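How Does a Lock Know Its Key?
Skedach Learning Pages – Everyday Things Explained
For readers aged 8 to 11

Locks are found on front doors, lockers, mailboxes, bicycles and cabinets. Most people use one every day without seeing how it works, as the working parts are hidden inside. This page explains what happens in there when a key is turned.

Words to know

Cylinder: the round part of a lock that holds the keyhole.
Plug: the middle of the cylinder. It turns when the right key is used.
Pin: a tiny metal rod that stops the plug from turning.
Bolt: the strong piece that slides out of a door and into the wall or frame beside it.

Why do people lock things?

A lock can keep a home safe at night. It can also keep people safe from what is behind a door. Cleaning liquids, sharp tools and electrical equipment are often kept in locked cupboards so that only trained adults can reach them. Some doors are locked to protect privacy, and some cabinets are locked so that the objects inside are not moved or broken.

Locks are very old. People in Egypt were using wooden ones long ago, with wooden pins that dropped into holes in a sliding bar. A large wooden key lifted the pins so that the bar could be pulled back. Many modern metal locks still follow the same idea.

What is inside the cylinder?

One of the most common kinds of lock is called a pin tumbler lock. Inside it there is a row of small holes, and in each hole there is a pair of pins, one on top of the other. A tiny spring pushes each pair down.

When there is no key in the lock, some of the pins sit partly in the plug and partly in the metal around it. They act like little fence posts. The plug cannot turn, and the bolt stays where it is.

Now look at the edge of a house key. It has high places and low places. As the key slides in, each pin rides up and down over these bumps. When the right key is all the way in, every pair of pins is lifted to exactly the right height. The place where the two pins meet lines up with the edge of the plug. Nothing is blocking the way, so the plug can turn and move the bolt.

With the wrong key, at least one pair of pins is too high or too low. Even a very small difference is enough to keep the lock shut.

How many different keys can there be?

Each cut in a key can be made to one of several depths. When the cuts are put together, the number of patterns grows quickly. The Dremeter training workshop in Irbridge has a teaching board with 3000 different key patterns printed on it in very small type, and there are many more that would not fit.

Try this with paper. Draw a key with 2 cuts, and let each cut be shallow or deep. There are four patterns. Add a third cut and there are eight. Each new cut doubles the number.

Where is the lock on a door?

The bolt has to reach the frame, so the lock is usually placed near the edge of the door that swings open. The hinges are on the opposite side. On many doors the lock is at a height that a grown person can reach without bending. The round face of the cylinder is often plain metal, but it may also be colored. A color can help people find the keyhole quickly or remember which key belongs to which door.

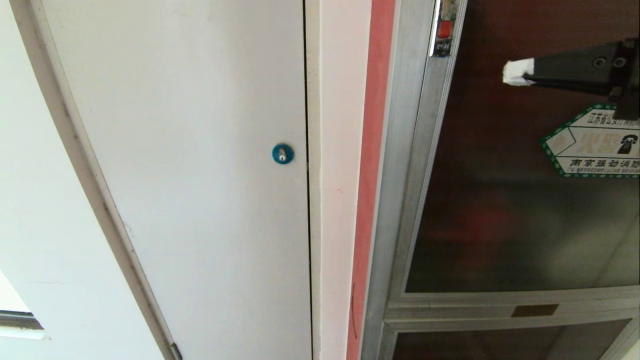 Taheri writes that the keyhole at home is hard to find after dark, and asks whether a spot of bright paint would harm the lock. Paint should be kept well away from the keyhole itself – if it runs inside, it can stick to the pins and stop them from moving. A colored cover on the head of the key, or a small light above the door, is a better choice.

The keyhole on a white door may have a blue face with a silver center. The slot stands upright, so the key goes in with its flat sides facing left and right.

Taking care of locks and keys

Push the key all the way in before turning it.
Do not force a key that will not turn. Take it out and ask an adult.
Never put paper, gum or sticks into a keyhole.
Keep keys in the same place every day.
Do not write an address on a key tag.
Do not lock yourself or another person in a room or cupboard as a game.

Something to do

With an adult's permission, lay 2 old keys on a table and place a sheet of thin paper over them. Rub gently with the side of a pencil until the shapes appear. Compare the edges. Are the cuts in the same places? Is one key longer than the other? Label each rubbing with the kind of lock the key was made for, if this is known.

The next page in this series explains combination locks, which open with numbers and need no key.

Page last reviewed 1 Oct 2021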